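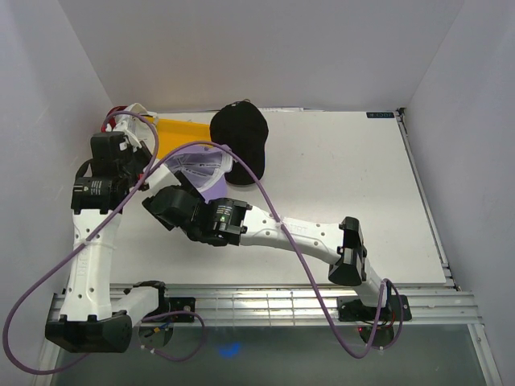 Week 4 handout: Caps and other soft things with a shape
Home Organizing Basics, evening section

Okay, so last time we did flat folding and everybody survived. This week is caps, and I'm giving them a whole handout because I get more questions about caps than about sweaters, sheets and coats put together. People own a lot of them! And they mostly live in a heap on a chair.

Bring two or three from home if you can. Any kind is fine, and a beat-up one is better than a new one for the cleaning part.

Some words first, so we're all talking about the same thing

Crown: the part your head goes in. Front panels may be stiffened or floppy.
Brim: the part that sticks out. Some people say bill or visor. I switch back and forth without noticing, sorry in advance.
Sweatband: the strip inside that touches your forehead. It gets the dirtiest and it's the first thing I look at when I'm deciding whether a cap stays.
Closure: snap, buckle, hook-and-loop, or nothing if it's fitted.

Sorting

Clear a table all the way before you start. Push the caps toward the back so you have working room in front, then take them one at a time and decide before you pick up the next. I use the same piles as in Week 2: wear it, keep it but don't wear it, pass it on. If you catch yourself making a "maybe" pile, put it in with "keep it but don't wear it" and move along.

Set each one down crown up, brim toward you. A plain black baseball cap looks like every other plain black baseball cap from the back, and with the brims all pointing the same way you can run your eye along the row and find duplicates. (Kyu-ri Cha found four of the same one last January and swears she only ever bought two.)
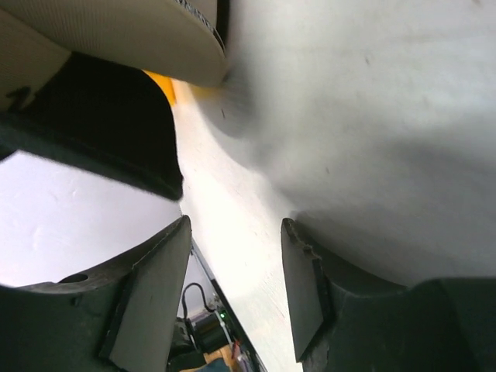 Padding and edges are where I want you to slow down. Anything with a soft padded part and a trimmed or stitched edge will take a crease if it gets squashed against something hard, and a pale fabric picks up color from a dark one if either is damp. So pale things go next to pale things, and hard things go somewhere else entirely.

Cleaning, the short version

Brush first, dry, with a soft brush. Then spot clean the sweatband with cool water and a drop of dish soap, and blot it. Please don't scrub! Let it dry over an upturned bowl so the crown keeps its curve. Check the label, and if there's cardboard in the brim (older ones, mostly) keep water away from it altogether.

Storing

Structured crowns: nest them in a row, one behind the other, never with the front panels pushed in.
Floppy crowns: you can fold the back half into the front. It's fine.
Shelf or drawer: a shelf 32 inches wide has been plenty for me and I'm not a restrained person.
Hooks: okay for daily ones. Hang from the closure, not the brim.

For next time

Sort one group of soft things at home, caps or otherwise, and write down how long it took you and where you got stuck. Half a page is enough. If you don't own any caps, do gloves or slippers and use the same piles. We'll start with the stuck parts, then go on to bags, which are worse.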